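Speaker notes - Small-room workstations: surfaces, storage, cables
Jacobus Ngubane, Kundport facilities group

Slide 1. Scope. Single-desk rooms only. The Venter survey covered 1,914 rooms, nearly 1,000 of them with one desk. Open-plan floors are in the September talk, skip questions on those.

Slide 2. Low cabinets. An open shelf unit beside the desk tends to collect packaging on top while the compartments go underused. Bags left near the front edge hang down over the opening.

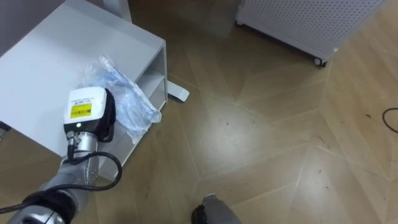
Bags with contents get a shelf. Empty bags go out the same day. Pause for the Lonus team, they asked about lidded bins - answer is on slide 5.

Slide 3. Height-adjustable desks. Check clearance between the moving top and any cabinet next to the column. Run the full travel once before placing storage. Slack cable stays off the floor around the feet; use a tray or ties. 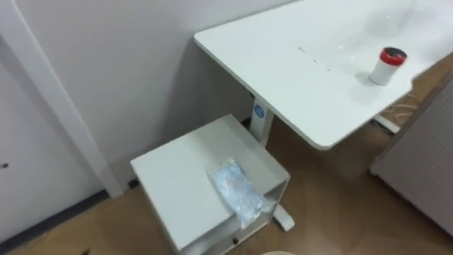
White desk and low cabinet, with thin cables on the floor by the desk foot.

Slide 4. Containers. Small items with lids can stay on the desktop, set back from the edge. Large jugs belong at floor level or on the bottom shelf. Do not put them on the desk during height changes. 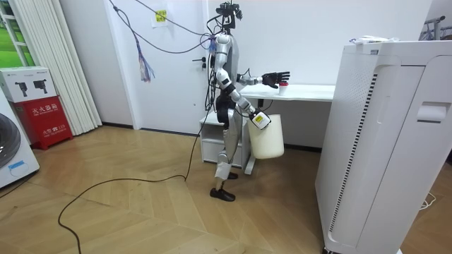
Door side: keep the handle reachable and the swing clear. Brurkia layout sheet has the dimensions, copies at the back. Allow 8 minutes for this slide, 18 for questions.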